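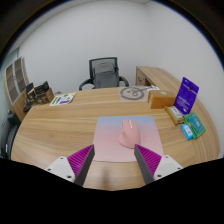
Records and Indexing Clerk (full time)

Vellgate – Fondley office
Reports to: Adeel Talpur, Records Supervisor
Closing date for applications: 2 May 2026

Search jobs Keyword or location Go

Vellgate processes property and drainage records for small municipalities. Source material is mostly bound ledgers, card files and survey sheets, scanned off site and returned to us as image files. The clerk reads each file, enters the index fields and resolves conflicts between the scan and any earlier index.

The opening follows the award of the Stevens deposit, a set of 184 ledgers covering sewer connections and easements. Indexing began in April.

Duties

Enter parcel number, grantor, grantee, date and book reference for each record, following the house style guide.
Check entries made by other clerks. Each batch is keyed once and checked once by a different person.
Flag illegible or doubtful readings with the correct code. Guessing at a surname is treated as an error even when the guess is right.
Keep the name authority list current and merge duplicates after approval.
Answer written queries from client offices within three working days.

Requirements

High school diploma or equivalent.
Accurate keyboard work. Speed is measured at interview, but accuracy carries more weight in scoring.
Ability to read American cursive handwriting of the late nineteenth and early twentieth centuries. A reading test is part of the selection process.
Working knowledge of spreadsheets, including filters and lookup formulas.

Experience with deeds, plats or court records is useful but not required. Training on Evis, our indexing database, is given in the first 13 working days.

Place of work

The post is based in the Fondley office. Remote work is not available during training and is limited afterward, as some client agreements restrict where files may be opened. Clerks spend most of the day at a screen. A workstation assessment is carried out in the first week, covering chair height, screen distance, keyboard and pointing device. Requests for other equipment go to Nélida Navarrete in Office Services.

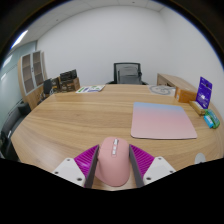
Pink mouse and light-brown wooden table, office room.

Hours and pay

40 hours per week, with a start time between 7:30 and 9:30 a.m. by agreement. Overtime is rare and is approved in advance. Pay is hourly, on the Clerk II scale – the current scale is sent to all applicants with the acknowledgment letter. Paid leave accrues from the first day. Health and dental coverage starts after the first full calendar month.

How to apply

Send a resume and a cover letter of no more than one page to Ridwan Nasution, Personnel. State where you have used handwritten sources, if you have. References are requested only after interview. Applicants who need adjustments for the reading or keyboard test should say so in the letter.

We use cookies to remember your search settings. Accept Manage preferences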